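Workshop tips: keeping a robot work surface in good order

Papering and taping a table takes less than an hour and saves a good deal of arguing later. These are the rules we use at the Mundthorpe workshop for any bench where an arm picks things up and puts them down. They suit a small arm on a sturdy table at home just as well.
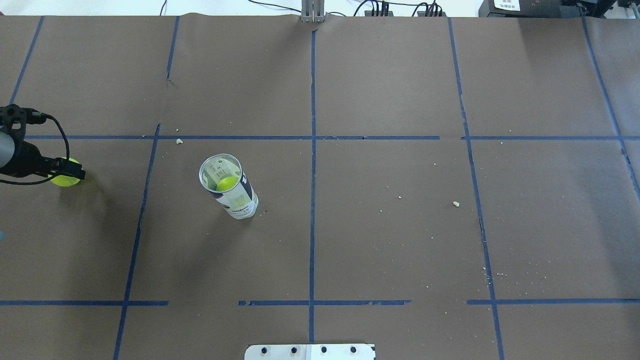
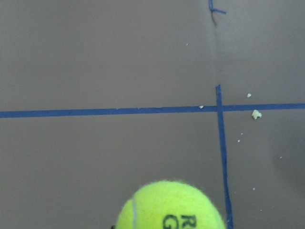 Paper, blue tape and tennis balls at Mundthorpe.

By the bench editor, Mundthorpe Workshop Notes
Updated 9 April 2023

Covering the table

Use brown kraft paper, matt side up. Shiny paper throws back the ceiling lights and a camera will pick that up. Pull it flat from the middle outwards and tape down the outer edges first. A few wrinkles do no harm, but a ridge you can feel with a fingertip will tip a light object over.

If one sheet won't cover the table, butt two together and put the seam under a tape line where you can. Don't overlap them by more than a finger's width.

Change the paper when it tears or when the surface starts to go furry. Ours lasts up to 8 weeks in ordinary use. In August, when the windows are open and the air is damp, it goes sooner.

Marking the cells

Painter's tape is the one to buy. Parcel tape lifts the top layer of the paper with it, and white masking tape gets lost in photographs. The Barnel rolls we have now tear cleanly by hand, but a knife gives a squarer end.

Measure from the base of the arm, never from the edge of the table. Tables get knocked and are seldom square to begin with. Lay the centre line first, then work out to both sides, then put in the cross lines.

Press each strip down with a cloth along its whole length. Loose ends are what fingers catch on. Where a strip has gone ragged, cut out the bad piece and lay a new one in the gap. A second layer on top of the first makes a step.

Small gaps in a line are fine if the line is only there for people to read. If the software uses the tape to find its place, the line has to be whole, and you should replace the full strip.

Crumbs and bits

Brush down before every session. White specks show up strongly on brown paper, and a camera looking straight down can make a lot of a very small crumb. Use a soft, dry paintbrush and sweep away from the arm. Don't blow, and don't use a damp cloth on paper.

Ball fluff, tape scraps and bits of packing all count. So does lunch. Food stays on the other side of the room, at Mundthorpe and at Zaswood both.

Choosing and placing objects

Start with something soft that can be dropped. A tennis ball is good for this: it gives a little when squeezed and is easy to see against brown. It also rolls, so check that the table is level with a spirit level in both directions.

Keep printed lettering on a ball turned the same way at the start of each run if you want to compare one run with another. Write down which way that is.

Tubes and cans should stand well inside a cell. Leave at least two fingers' width between the wall of the can and the nearest tape.

Keep one cell free on each side of whatever is being picked up. Crowded tables cause most of the bumps.

Cables

Run them along the far edge, behind the paper. Any cable on the arm itself needs enough slack to turn with the wrist, but the loop must not be able to hook over an object. Move the arm slowly through its full reach by hand or on the lowest speed and watch the loop the whole way. Do this again after any change of gripper.

Connector blocks should be fixed down. We use 2 screws in each.

Before you switch on

Stop button within reach of the person running the arm, and pressed once to test it.
Mounting bolts checked with a key, including the ones that looked fine last time.
Sleeves up, lanyards off.
Paper brushed, tape ends down.
Hands outside the outer tape line until the arm has stopped and the power to it is off.

That last rule holds for picking up a dropped ball as well.

Keeping a record

Put a card by the bench with the date the paper was laid, the cell size and the make of tape. The Balaskas bench card has room for 32 entries, and a plain index card works too. Old cards go in the drawer with the spare tape.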